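Section 7: Setting Up the Summer Keepsake Box

Now for the fun part! Clear a table by a window, spread a cloth over it and grab an open carton with hand holes.

1. Stand the booklets up or stack them, whichever fits.
2. Lean the folding fans on a slant, closed.
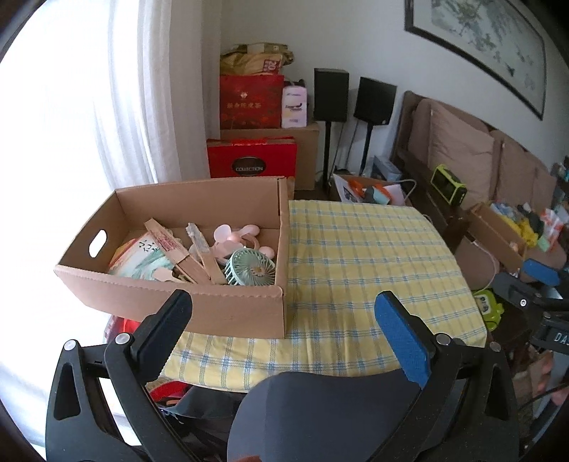
3. Switch off every handheld fan before it goes in (the round grilles crack if you press on them!).

Caution: Keep painted boards away from anything with a sharp corner.

4. Lay out the flat pieces together and try a few arrangements. 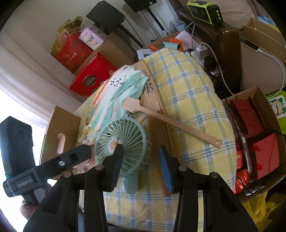
Fig. 20. Mint-green fan, painted board, plank and wooden spatula on the plaid cloth.

5. Wrap the board first, then the plank.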